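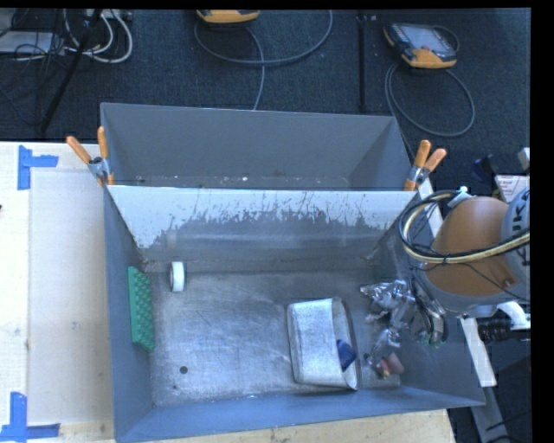 Keeping a clamped bin where the robot thinks it is

Last updated 29 October 2021

Most of the bin-picking cells I get called to look at have been "recalibrated" several times before I arrive. Usually the calibration was fine. The bin had moved a hair, somebody reran the camera routine, the numbers changed, and everyone took that for a cure. I'd leave the camera alone until you've done what follows.

This covers a small tabletop cell: one arm with a fingered gripper, a sloped metal bin held down with spring clamps, and tape marks on the table. If your bin is bolted to a frame, skip to the cable section.

What you need

A steel rule, blue painter's tape, a rag, a marker, and the pendant. Destlow sells an alignment kit for this job. I've used it at two sites and I can't say it did anything the rule didn't.

Park the arm first

Jog the gripper straight up until the fingertips are above the rim, then back it out to the side. Don't use the home button from inside the bin. Home on most setups is a joint move, and the path it takes on the way out has no idea there is a metal wall next to it. Once you're clear, stop the arm and keep the pendant where you can reach it without leaning over the bin.

Empty the bin and look at the floor

Take all the test parts out. Wipe the dust off the floor and feel along the sloped walls for burrs. Scratches and scuffs are normal and I wouldn't spend money on them. A raised edge that catches a fingernail is different, and so is a dent that lets a flat part rock. File the first, flatten the second or replace the bin.

People will tell you a worn, shiny wall ruins the depth readings. Maybe. Before believing it, put a strip of tape over the shiny patch and run the same picks again. If the misses stay where they were, it wasn't the wall.

Reset the clamps

Spring clamps are good enough for light parts. They aren't good enough for a gripper that pushes sideways against a wall all day, whatever the Floline brochure says about holding force. Do it this way:

Take off both clamps and lift the bin out. Wipe the table under it. Grit under one corner is enough to tip the floor.

Set the bin back down and press on the 4 corners one at a time. It shouldn't rock.

Put the clamps on as far apart as the rim allows, with the jaws fully seated over it. A jaw that bites only the lip will walk.

Push the bin sideways by hand, about as hard as the arm would. Then measure again.

Check the position

Measure from the table edge to the rim at both ends of one side. On our cell those two numbers are 498 and 411 mm, because the bin sits at an angle. Yours will be something else. Write them on a piece of tape and stick it to the table. If either one is off by more than 2 mm, move the bin. Don't touch the offset in the software.

The corner marks on the table are for getting the bin roughly home. I've seen people treat tape as a datum. Tape stretches, lifts, and gets put back crooked by whoever cleaned the table.

Cables

With the arm parked, look at the loop of cable over the wrist and elbow. Jog slowly to the far corner of the bin and back. The loop should swing free without going tight or dragging on the rim. If it goes tight anywhere, give it slack at the tie nearest the base and try again. A tight cable can pull on a connector just hard enough to give you a gripper fault once a shift, and those get blamed on the controller every time.

Test with a few awkward parts

One kind of part tells you very little. I use something flat with a texture, something small and round standing on its edge, and a shallow tray. Put the flat one right up against a wall. Run at low speed and write down every miss along with where the part was.

Misses all on one side: the bin has shifted, or a clamp has. Misses only near the walls: look at the approach angle and the fingertip pads. Misses everywhere: all right, now you can go and look at the calibration.

The Nostel software will offer to "auto-correct" after a run of misses. I turn that off. In May it spent a whole afternoon correcting for a loose clamp on the Karaca job, and we had to restore the old offsets by hand.

Remeasure after the first full day of running, then weekly.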